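Filed under: Hardware Reviews / End Effectors

This site uses cookies to remember your settings. Accept | Manage

Parnex two-finger gripper and Jondamness hand: bench review

I had both of these on the bench through most of January. The Parnex is a plain parallel gripper with two plate fingers. The Jondamness is a hand with jointed fingers. Cecilia Atinga wrote the pick routines and I did the mounting and the complaining.

We started with bottles. A clear plastic bottle is a fair test for a hand - it gives when you squeeze it, and the load changes as it empties. We worked over a shallow steel dish to keep the table clean. 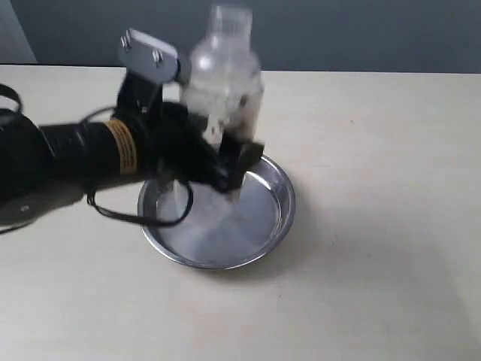 The Jondamness got through 200 bottle grasps and dropped 2. Both drops came at the highest wrist speed, and I'd blame our settings before the fingers. Default grip force is too high for thin plastic. I ended up at 75 percent of it and left it there.

Cabling is my main gripe. There is no internal routing, so plan on a service loop and check it every time you change the wrist pose. The manual gives this one paragraph and the drawing doesn't match the connector.

The Parnex is simpler to live with. Calibration is one command, and it repeats well after a power cycle. It ran 206 cycles on small blocks and pens without a fault. On bottles it was worse than the hand, as you'd expect from flat fingers on a round wall. You can slow the approach and get by.

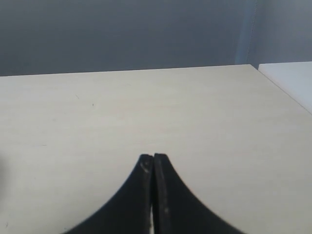

Parnex fingers nearly closed, from the wrist camera. Light scuffing at the tip of the left finger.

The wrist view is good for lining up the tips before a pick. With the fingers closed they do cover a good part of the lower image, so Cecilia masks that area in software.

If you mostly handle boxes and small parts, get the Parnex. For bottles and odd shapes the Jondamness is worth the extra setup - just budget a day for cables.

Osamu Tsuchiya

Related
- Campos wrist camera mount: short review
- Flastovetti controller, first impressions
- Picking a grip force for soft plastic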